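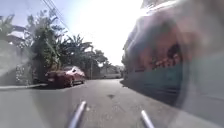
**Product review: Clivex Lagman street survey unit**
Prepared for Darorby Road Services, Operations and Staffing
Reviewer: Chrysoula Theodorakopoulos

Darorby leased one Lagman unit in September for use on the Edcombe residential contract. The unit travels along a street at walking pace, records the pavement surface, and flags cracks, patches, and potholes for a human inspector to grade. This review covers the unit itself and its effect on the inspection crew, which had 16 members when the trial began and has 16 now.

## Setup and daily use

Clivex delivers the unit assembled. The battery must be charged overnight, and the morning check takes five minutes once the operator has learned the order of the screens. The printed manual is adequate for the check and poor on everything else. In particular, the section on resuming an interrupted route refers to a menu that was removed in the current software. Barrett Kincaid, the crew lead, wrote a single-page replacement that is now kept in the van.

One operator walks with the unit at all times. Clivex describes this as optional after the first month. Darorby does not treat it as optional, and this review recommends no change. Many streets in the contract are narrow lanes where parked cars, drainage covers, and residents' gates all call for a decision that the company would prefer an employee to make.

## Quality of the survey

On open, evenly lit asphalt, the unit's flags agreed closely with those of experienced inspectors. Long sealed cracks were picked up reliably and placed correctly on the map. Potholes were seldom missed.

Results were weaker wherever a building or wall threw a hard line of shade along the pavement. The software tended to mark the edge of the shadow as a crack, and on one route 37 such flags had to be cleared by hand. It also had trouble telling a stain from a shallow depression. Inspectors can settle that question with a boot or a straightedge. The unit can only refer it to them.

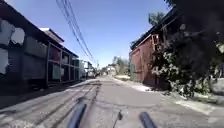 Loose material at the side of the road is a further weak point. The unit records debris on the shoulder as surface breakup, and the grading screen offers no category for it. Crews have been entering these cases as "other," and the monthly report then leaves them out. Clivex has acknowledged the gap but has not given a date for a correction.

## Effect on the crew

Before the trial, an inspector walked the route with a clipboard, graded each defect on the spot, and typed up the notes in the afternoon. The typing has been eliminated, and the crew was unanimous in welcoming that. Time at a desk has not fallen by as much as expected. Clearing false flags takes around 23 minutes per route, and it must be done by a person qualified to grade.

The larger change is in who does what. Walking with the unit requires less training than grading, and for the first several weeks newer employees were assigned to it almost exclusively. Senior inspectors stayed in the office and reviewed flags. Both groups raised concerns. The newer employees were no longer learning to read a pavement from someone who knew how, and the senior inspectors were grading streets they had not walked. Mr. Kincaid introduced a rotation in which each inspector grades only routes that he or she has walked that same week. Complaints dropped off after that.

Management should also note that operators are now approached by residents far more often than clipboard inspectors were. Most questions concern whether the unit is filming homes. Operators were given no guidance on this point at the start and answered as best they could. A printed card has since been issued.
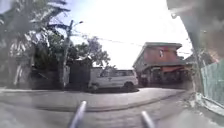
Pay grades have not been revised. The operator role does not appear in the current job descriptions, and employees have asked in writing whether hours spent with the unit count toward inspector certification. That question remains open and should be answered before the lease is renewed.

## Durability and support

The unit needed one repair, a replacement charging lead, which arrived in two days. Telephone support was courteous but available only in the morning. Glare late in the day degraded the recordings enough that routes are now scheduled to finish by 3:30 p.m.

## Rating and recommendation

Survey quality: good in even light, fair in mixed shade.
Ease of use: good.
Documentation: poor.
Fit with existing staff: acceptable with the rotation in place.

Renewal for one unit is recommended. A second unit is not recommended until Clivex adds a debris category and Darorby has settled the certification question with the crew.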